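Talk notes, "The second record". Monday, February 3, 2003. Witley, upstairs room.

*Speak slowly. Drink water before part 2.*

## 1. Opening

- Good evening, thank you for coming in this weather.
- I write about pop singers and I learned English mostly from their lyrics, so please forgive me if I sometimes rhyme.
- Tonight I talk about one band only, Anghel, and the time between their first record and their second.
- Ask who has heard the first record. (Wait for hands.)

## 2. What happened after the first record

- They were 17 and 18 years old when the single came out. The label, Wukitz, sent them on the road at once.
- In July they played the open-air stage at Ulluvdale. The ticket office wrote down 1628 people. The year before, they had played to 200 in the same town.
- After Ulluvdale the magazines stopped asking about songs. They asked about weight, about boyfriends, about who cried in the hotel.
- Read the two headlines from the yellow folder. Do not comment, only read.

**Play track: first single, 2 minutes, then fade.**

## 3. The silent year

- The singer gave one interview in that year. She spoke of sleeping badly and of writing at the kitchen table of her aunt.
- My opinion: we read this interview as a confession, but most of it is about chords. Show the page, the chord part is marked with pencil.
- The label wanted a dance record. The band sent slow songs. It took three meetings before Wukitz agreed.
- If somebody asks about the money: I do not know the numbers, say so.

## 4. The second record

- Voice is lower, and recorded close. You hear the breath before the line.
- No guest stars. Only one song is longer than four minutes.
- Compare the two choruses. (Sing them? Decide on the evening.)
- Reviews were polite and small. I think the record deserves more than polite.

**Play track: side 2, second song. Let it finish.**

## 5. Closing and questions

- Thank the Witley record circle for the room and the loudspeakers.
- Copies of my list of songs are on the chair near the door.
- Leave the last slides on during the questions.

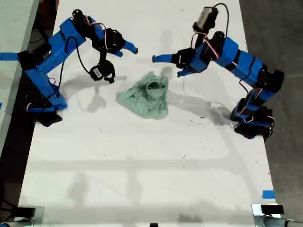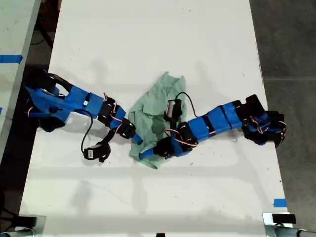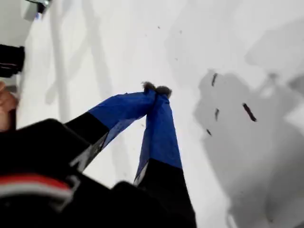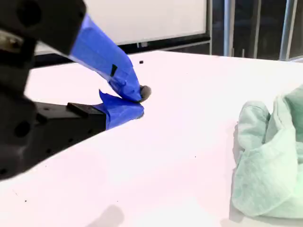
*Blue and black robot grippers at a white tabletop.*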